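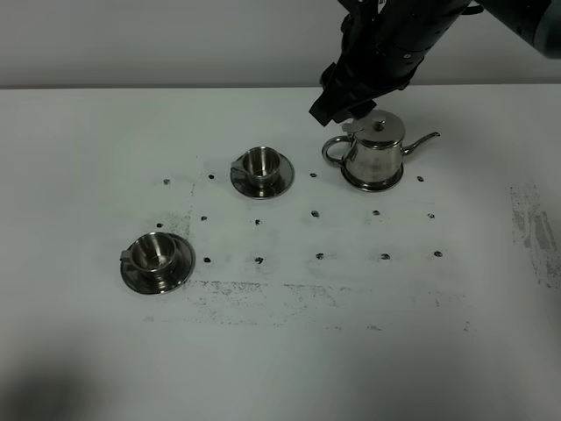 Fig. 1. Teapot with two cups and saucers, polished stainless steel.

Materials in Domestic Use
Handout 6: Steel at the tea table
Notes by Špela Atanasov, November 2004

Read this before the session and bring the question sheet from Handout 5. Those of you who missed the ceramics lecture should get notes from Lech Stępień, who took good ones.

1. What is claimed

Open any catering catalog and you'll find the same promises for steel teaware: it keeps tea hot, it lasts forever, it doesn't affect the flavor, it is easy to clean. I have been reading these promises for years and I would like you to read them with a pencil in your hand. The Softić catalog manages all four in a single sentence, with no test cited for any of them. Zumero at least gives a warranty, although it covers hinges only for the first year, and the hinge is the part I would worry about.

2. Heat

"Keeps tea hot" compared with what? Stainless steel conducts heat poorly for a metal, and sellers like to stop there. It still conducts far better than earthenware or porcelain. A single-walled steel pot has a thin wall and not much mass, so it takes little heat from the tea at the start, which is a real advantage over a cold china pot. After that it has no great talent for holding on to it. Polished metal does radiate less than a glazed surface, and this helps a little. How much it helps on a drafty table is exactly what nobody selling teapots has measured for me.

Double-walled pots are another matter. You can't tell wall construction from a photograph, so don't guess at it in your write-ups. Fill the pot and weigh it, or cut one open. Boris Obradović has a hacksaw and has offered.

3. Handles, spouts, lids

Whoever pours is the one who finds out whether a handle was thought through. On a metal pot the handle is often the same metal as the body, and the heat travels along it. A loop touches the body at few points and leaves air around the fingers. A flat tab on a cup, by contrast, is short and has to be pinched, and I have yet to meet a person who enjoys lifting a full cup that way. Compare the two kinds in Fig. 1 and decide where your fingers would go. A long, thin spout pours slowly and neatly if the tip is well cut. It is also the hardest part to get a brush into, so much for "easy to clean."

4. The saucer question

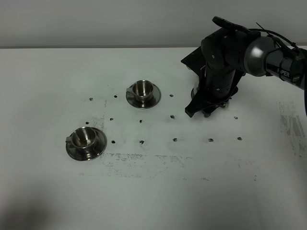 Why does a steel cup need a saucer at all? The usual answer is drips and spoons, and I accept about half of it. The better answer is that a hot metal base marks a varnished table. But a metal saucer conducts too, and the case for it depends on how much of it touches the cup and how much touches the table. Look for a raised ring in the middle, as on the saucer under the rear cup, which holds the cup in place. Whether such a ring also slows the heat is a separate claim. Test it before you repeat it.

5. Taste

Amna Durrani ran a blind tasting for last year's group and collected 183 score cards. Tasters did no better than chance at picking out the tea from steel. One tasting proves little, and the tea was strong. Still, it is more evidence than the Clurnex leaflet offers.

6. For next time

Bring a cup of any material. Start with 40 ml of water from the urn, take the temperature every minute, and draw the curve by hand. Jomar Estrella has the thermometers. Don't write "steel is better" or "china is better" without saying at what.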